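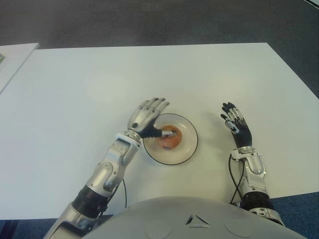 Session 4 – Picking fruit off a plate

Notes for the Rellham shared workshop, two-arm build group. Written up fast after the May meetup, fix what's wrong and send it back to me. – F. Fahy

What you need from last time

- both arms homed and holding position
- hand firmware flashed, same version left and right (check this!!)
- table height entered in the config, measured from the carpet, not off the drawing
- your notes on joint limits

If you missed session 3, borrow someone's sheet. Not going over homing again.

Why fruit on a plate

Round things roll. A block forgives you if the hand comes in a bit off, an apple doesn't. And the plate has a rim, so the thumb can't just slide in flat along the table. It has to come down inside the rim and then in under the side. Most of the trouble people had with the session 3 blocks will show up again, only worse.

Also fruit bruises, so you get a record of how hard you squeezed. Look at it afterwards under the lamp. Write down what you see.

The grasp, in order

Approach – palm down, fingers long, thumb out. Keep the fingers over the fruit, thumb on the near side. Slow down early. Speed setting 2 is plenty.

Contact – thumb first, then fingers. If the fingers land first they push the fruit across the plate and you chase it.

Close – fingers wrap down, thumb holds its place. Don't close everything at once, the thumb will lose.
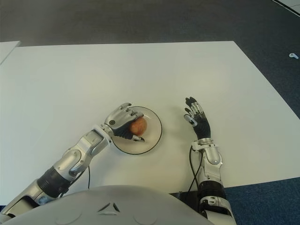 Hold – count to 4 before you lift anything. If the motor current is still climbing at the end of the count you are squeezing too hard, back off and try again. If it drops, something slipped.

Release – open the fingers first, thumb last, then straight up. Same order mistake as before but backwards. People pull the hand sideways while the thumb is still under the fruit, and over it goes.

Force numbers

Close threshold on Noreen's logger sheet is 602 (raw counts, no units, sorry). Hard stop is 905. Do not raise the hard stop. If you think you need to, your approach is wrong or a tendon is tight. Starting point for soft fruit is well under the threshold, work up in small steps and log every one.

The counts are not the same for the two hands. Calibrate each one, write it on the tape on the bench.

The other arm

Park it open, raised, palm in. Reasons we talked about: it's ready for the two-hand exercise, and the elbow stays clear of the table edge. Parking it flat on the table seems safer but then the first move is always a scrape. Check that the parked pose is saved before you run teh grasp, otherwise it goes to zero and zero is bad.

Cables

Leave slack at the wrist. Enough for a full roll both ways, not so much it drags over the plate. Roll the wrist by hand with power off and watch the loop the whole way round. Zip ties go on the forearm, never on the moving side of the collar. We have lost one connector already to this.

Two-hand exercise (do this one last)

Start with both hands open, either side of the plate, nothing touching. Then move in together until both thumbs are at the rim. Stop there. Back out. Repeat until it's boring. Only after that add the fruit contact, one hand then the other. Keep a finger on the stop button, your own finger.

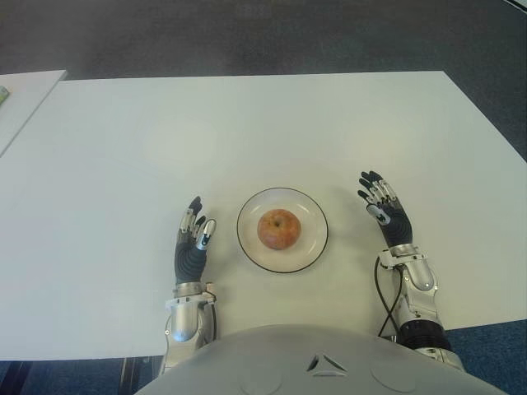 Noreen Horgan: I'd add one thing to the two-hand part. Run it with the plate only before any fruit goes on. When the hands get out of step the plate turns, and a pencil mark on the rim shows you which side got there first. Also 602 was for the old finger pads, so treat it as a ceiling until we redo the sheet.

OK, agreed, pencil mark goes in. Will redo the sheet before session 5.

For next time

- one page log, every grasp, good and bad
- thresholds for left and right seperately
- read the wrist section of the build guide
- bring a spare connector if you have one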